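Neues aus der Leihstelle: Rückgaben, Fundsachen und Öffnungszeiten ab April

Die Leihstelle im Haus Briltwood hat den Winter über mehr Betrieb gehabt als in den Jahren davor. Im Bestand sind jetzt 510 Gegenstände, vom Raclettegerät bis zur Teppichreinigungsmaschine. Fast die Hälfte davon ist Werkzeug. Am häufigsten ausgeliehen wurden wie immer die Bohrhämmer, dicht gefolgt von den Biertischgarnituren und dem großen Einkochtopf, der im Herbst kaum einen Tag im Regal stand.

Ab April gelten neue Öffnungszeiten. Die Ausgabe ist künftig an zwei Nachmittagen in der Woche besetzt, die genauen Zeiten hängen an der Eingangstür und stehen auf der Rückseite des Mitgliedsausweises. Wer den alten Ausweis noch hat, kann ihn bei der nächsten Ausleihe kostenlos umtauschen. Vorbestellungen sind weiterhin telefonisch oder über den Kalender möglich, bitte spätestens am Vortag bis 18 Uhr.

Die Leihfrist bleibt bei 9 Tagen. Eine Verlängerung geht einmal, sofern niemand vorbestellt hat. Bei den Gartengeräten wird es im Frühjahr erfahrungsgemäß eng. Für Vertikutierer und Häcksler gibt es deshalb von jetzt an eine Warteliste, in die sich jedes Mitglied mit einem Wunschtermin eintragen kann.

Eine Bitte zur Rückgabe: Kontrolliert vorher Taschen, Koffer und Kisten. Im Laufe des Winters ist einiges an Kleinkram liegen geblieben, der nicht zu uns gehört. Fundsachen bewahren wir bis Ende Mai auf. Wer etwas vermisst, fragt am besten an der Ausgabe nach und beschreibt den Gegenstand kurz. Was danach noch da ist, geht an den Flohmarkt in der Chaturvedi-Halle.

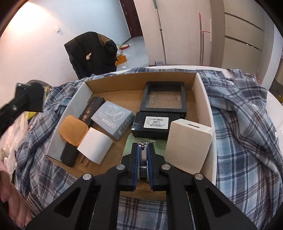
Umgekehrt fehlen uns auch Teile. Gesucht werden der Tiefenanschlag vom kleinen Bohrhammer, zwei Spannzwingen und das Netzteil des Beamers. Außerdem ist der Koffer der Stichsäge ohne Sägeblätter zurückgekommen. Schaut bitte zu Hause nach, ob etwas davon in einer Schublade liegt. Die Teile können ohne Namensnennung in den Briefkasten am Hofeingang geworfen werden, das Netzteil bitte in eine Tüte gewickelt.

Die Kaution für Elektrogeräte über einem Neuwert von 100 Euro wird zum April vereinheitlicht und beträgt dann für alle 20 Euro. Bisher war das von Gerät zu Gerät verschieden und hat an der Ausgabe regelmäßig zu Rückfragen geführt. Bar oder mit Karte ist beides möglich. Die Erstattung erfolgt bei der Rückgabe, wenn das Gerät sauber und vollständig ist.

Neu im Bestand sind ein Feuchtemessgerät, eine Nähmaschine mit Obertransport und ein Satz Schneeschuhe, der für diese Saison zu spät kam und ab November ausgeliehen werden kann. Die Nähmaschine hat uns die Firma Dravard überlassen. Eine kurze Einweisung ist vor der ersten Ausleihe Pflicht und dauert eine Viertelstunde. Die Termine vergibt Wumpini Asante, entweder an der Ausgabe oder per Mail.

Der Reparaturabend im Plernley findet im April wieder statt. Kaffeemaschinen bitte entleert mitbringen, Akkugeräte mit Ladegerät. Mikrowellen und Röhrenfernseher nehmen wir nicht an.

Stand: 29. März 2025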